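4.3 Clearing the counter before a run

This section applies to the Flerer arm when mounted at the back of a worktop, in the cell or in simulation.

1. Set the speed limit to 2 before anyone reaches across the counter.
2. Check that the base flange sits flat and that no item touches it.
3. Mark out the keep-clear zone. Its radius is 1000 mm from the base centre.
4. List every item left inside the zone — including stacked items — in the Grereck task sheet.
5. Treat a bottle lying across a book as two objects. Enter the book first.

Caution: open pots and bowls at the front edge must be entered with their full rim width.
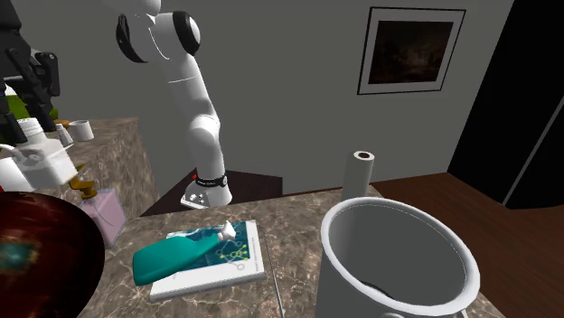
4.4 Releasing the arm

1. Confirm that the task sheet matches the counter.
2. Obtain sign-off from the cell supervisor (Ute Lindemann at Kakgate).
3. Restore the working speed limit.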